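The cult of the clear surface

Firouzeh Bakhtiari charges £200 to tell people what to throw away. Her firm, Trellov, is one of a growing crop of decluttering services, and its brochure promises "a calmer mind in 17 days". I asked where the 17 came from. She said it was what clients tended to report. Which clients, and who asked them, she couldn't tell me.

The claim that mess makes us ill gets repeated so often that it has started to sound like medicine. Follow it back and you mostly find surveys paid for by people who sell boxes.

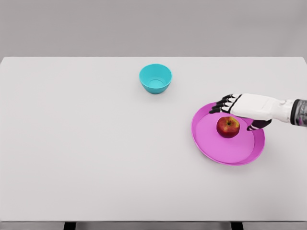 Mahtab Ansari, a retired district nurse, signed up last December. She gave away over 400 books and felt marvellous until spring, when she began buying some of them back. "I'd paid to be rid of my own cookery shelf," she told me.

Perhaps she is unusual. Bakhtiari thinks so, and says most customers never look back, though Trellov doesn't ring them to check. I would like to see somebody try it, with a proper comparison group and no shelving company footing the bill. Until then, my hall cupboard is staying as it is.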